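Workshops > Robotics > Running a demonstration > Hard drive refit

How to run the hard drive refit at an open day

These steps are for presenters taking over the drive demo at the Bunting workshop. Lacey Bickerstaff wrote the first version and it was revised on 22/05/2019. Allow 300 seconds for each run, including the talk.

1. Set up the bench

Lay the tower flat on the slatted table, open side up. Put the grey printed fixture plate to its left. Load the Sketard program and check the home position before visitors are let up to the rope.
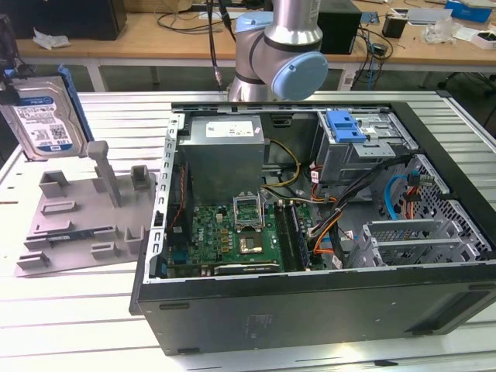
Start the talk with the drive and leave the arm until later. Most visitors have owned a desktop computer and few have looked inside one. Point out the power supply and the motherboard first, then the drive standing upright in its blue plastic sled on the left of the table. Explain that the sled stays on the drive for the whole job. Keep this part under a minute.

2. Show the gripper up close

Put the wrist camera on the big monitor using the Kometti viewer. Set the view to full screen, or the menu bar covers the top of the picture. 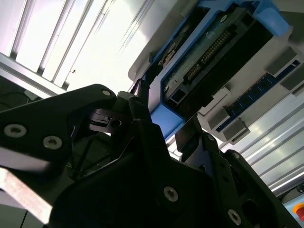 Wrist camera view: black gripper plates, with a green circuit board and its pin header in a blue bracket.

Hold on this view while you take questions. The usual one is how many runs the gripper has done. The log stood at 1,443 at the last revision, so read the current figure off the screen.

3. Clear the path to the bay

Jog the arm at low speed for the first approach of the day. Stop short of the case and check both fingers on the monitor.
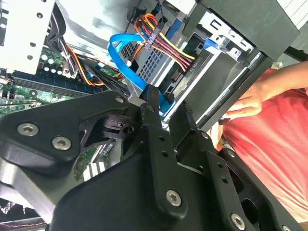 Cables cause most of the failed runs. Look for any lead lying across the bay opening and move it with the arm paused. The blue SATA cable in front of the drive cage is the one to watch, as it loops down close to the fingers. If the case needs steadying, keep your hand on the side rail near the bay, and tell Pornthip Sitthichai before you reach in so she can stand by the stop button.

4. Present the drive

Resume the program and stop talking while the arm moves. Visitors at the back need time to see the angle of the drive.

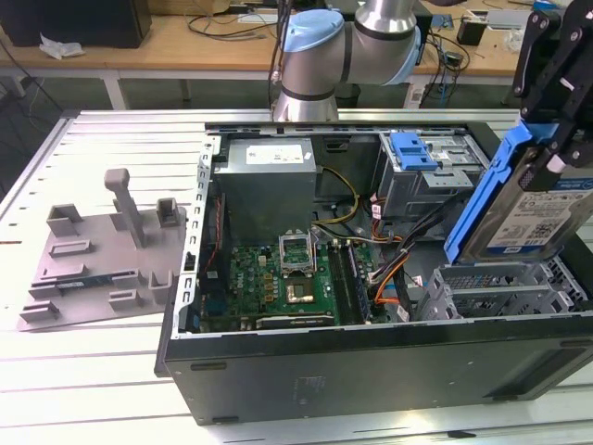 Drive and caddy held at an angle above the lower bay.

5. Reset

Return the arm to home, put the drive back in its holder and enter the run on the Flirnness sheet. If the run was abandoned, write down the step number as well. Spare sheets are in the drawer under the monitor.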